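Chapter 7
Putting Things Where They Belong

In this chapter you will learn
how to sort the contents of a room before you move anything
how to choose a shelf height for each kind of object
how to keep a work surface clear while you are still using it
how to write a simple storage plan

Key words: work surface, holding area, reach zone, open shelving, storage plan

Ningsih Lau runs a small repair and craft room above a shop in Lornon. When she took it over in December, the previous tenant had left a bench, two stools and a great many boxes. She spent the first week looking for things. A ruler was under a cloth, the scissors were in a drawer with the string, and the good glue was behind a row of empty jars. Nothing in the room was lost, but most of it took a long time to find.

Many homes and workplaces are in the same state. The usual response is to buy more storage. Shops sell boxes, baskets, racks and hooks, and it is easy to bring home a set of matching tubs before deciding what will go in them. Ningsih Lau did this herself and ended up with 13 tubs, most of them too shallow for her tools. In this chapter we leave the buying until last.

7.1 Sorting before storing

Sorting means putting objects into groups according to how they are used. This is different from grouping them by what they look like or what they are made of. A wooden spoon and a wooden ruler are both wooden, but one belongs with cooking things and the other with drawing things. A spoon used only for stirring paint belongs with the paint.

Begin with one surface, such as a table or the top of a bench. Pick up each object and ask when it was last used. Objects used every day form the first group. Objects used now and then form the second. The third group is for things kept for a special purpose, such as spare parts or holiday decorations. Anything broken should be set aside for mending or thrown away.

Work for no more than 60 minutes at a time. After that people tend to make hasty choices, and the groups begin to run together – a fault that is tiresome to put right later.

7.2 Reach zones

The space around a person standing at a bench can be divided into zones. The near zone can be reached with the elbows bent. The far zone can be reached with the arms straight. Beyond this, the person has to step, stoop or stretch.

Everyday objects should be kept in the near or far zone. Heavy objects are best stored between knee and chest height, where they can be lifted without bending the back. Light objects that are seldom needed can go on a high board. Glass should stand well back from any front edge.

Open shelving suits a shared room, as everyone can see what is there and where it goes back. It gathers dust, however, and small objects tend to drift to the back of the boards. Closed cupboards keep out the dust but hide their contents, so they need labels.

7.3 The work surface

A work surface has two jobs. It is a place to do things, and for short periods it is a holding area for objects on their way to somewhere else. Trouble starts when the second job takes over from the first. A tool is put down for a moment, a cup is put beside it, and by evening there is no room to work.
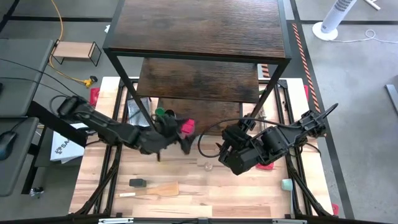 Figure 7.1 A butcher-block bench with open shelving. A wooden spatula and other small objects are on the bench top.

Look at the bench in Figure 7.1 and decide which reach zone would suit the spatula if it were used every day. Then consider the boards of the shelving. What kinds of object would you place on the lowest one, and what would you keep off the highest?

Clearing a surface is easier if every object already has a home. If it has none, it will be moved from one end of the bench to the other and back again. Section 7.4 explains how to draw up a storage plan, using a kitchen in Cemumley and the craft room in Lornon.

Before you read on

1. Choose a table or worktop at home. List the objects on it and mark each one as daily, occasional or special.
2. Pick three of these objects and write down where each should be kept.
3. Compare your list with a partner's. Note any object that you placed in different groups, and explain your choice.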